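Why I Stopped Trusting the Word "Done"

By Sorcha Conneely

Last June I spent the better part of a month in a rented office in Brurnau, watching a two-armed robot try to put things away in a bedside cabinet, and I came home with an opinion I've been boring my friends with ever since. I'd like to bore you with it too, if you have a few minutes and something warm to drink.
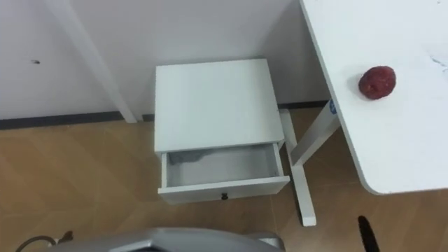
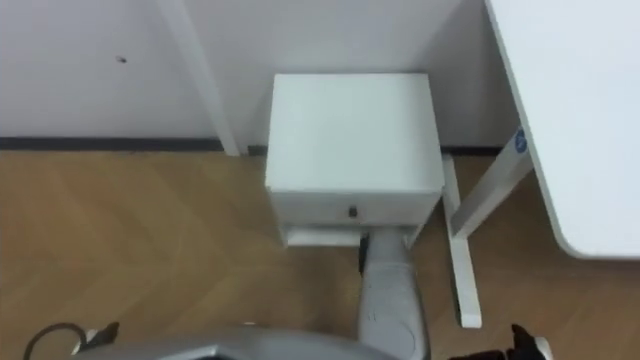
The little white cabinet at Brurnau, with its drawer open in the first picture and closed in the second.

The job sounds like nothing. Pull the drawer, put the cloth in, push the drawer, go on to the next thing. A child of four does it while singing. And most of the time our robot did it too, slowly and rather sweetly, and we all got fond of it. Then one afternoon it reported a finished task with the drawer still hanging open, turned toward the desk, and drove its forearm into the corner of the drawer front. It didn't stop. It leaned. The cabinet scraped along the baseboard until I got to the stop button, and I'll admit I wasn't quick, as I had a sandwich in my other hand.

When we went back through the log we found 1340 drawer tasks, and 404 of them had been marked done on the strength of the arm having reached the place it was told to reach. That was the whole test. The arm was where it should be, so the drawer must be shut! I had read that line of the settings myself in the first week and thought it perfectly reasonable.

Now, nobody was hurt, and I've heard that said a good deal, usually in a tone meant to close the conversation. But a drawer left open at knee height is how my aunt broke her wrist, and she had no robot to help her. If we're going to put these machines in bedrooms and care homes – and I would dearly love to see it, I really would – then they ought to look at the drawer before they say it's closed. It takes a moment. And a push that meets more force than it expected ought to end right there, with the arm still and a light on.

The people at Promberg, who wrote the task software, were kind about it and told me the check would have slowed every cycle. I'm sure it would. I check my stove before bed and that slows me down as well.

Annunziata Martinelli wrote to me after reading an early draft, and she thinks I'm being too easy on myself. Her view is that looking at the drawer only moves the trouble along, as a camera can be fooled by shadow or by its own arm in the way, and that the force limit should have been set low from the first day, before anyone talked about success rates at all. She would also have had a second person by the button, without a sandwich.

I can't argue with the sandwich. On the rest I think we want both, the look and the limit, and I'd put up with a slower robot to have them. We start again at Mildale after the summer, and I've asked for the force setting to be printed on a card and taped up by the door.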